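Valter Falcão
October 25, 2024

Tonight I went to hear Zamani play their first record from beginning to end, at the Flondeck. I waited for this since January, when I bought my ticket. A few notes before I go to sleep.

The room holds 114 people and I think all of them came. I stood on the left side, close to the piano. From there the bass was a little too loud, but I could hear every word of the singer.

They played the songs in the same order as on the record. Between side one and side two they made a pause of 17 minutes, and many people stayed in their places to not lose them. I also stayed. 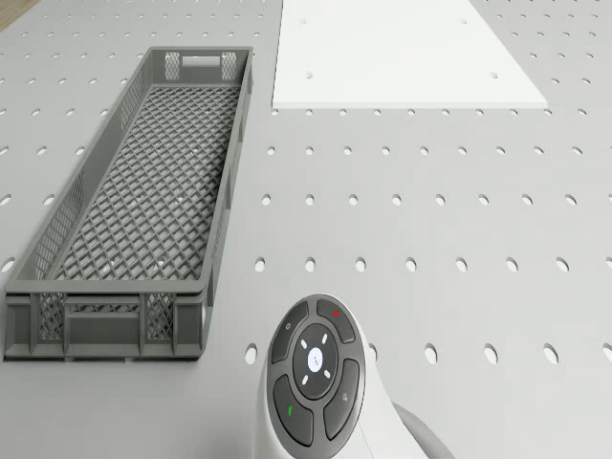
Side two is the one I love more. "Feltach" was slower than I know it, with only the piano and two voices - I did not expect this, and I had to close my eyes for a moment.

The opening act was Jusano, a duo with guitar and trumpet. I did not know them before. Their last song was very beautiful, but I did not catch the title. If somebody knows it, please write me.

For the encore they played one new song, then said good night. I missed the fast train and took the 31 bus home. Next week I will go to hear the choir concert, and I will write about it also.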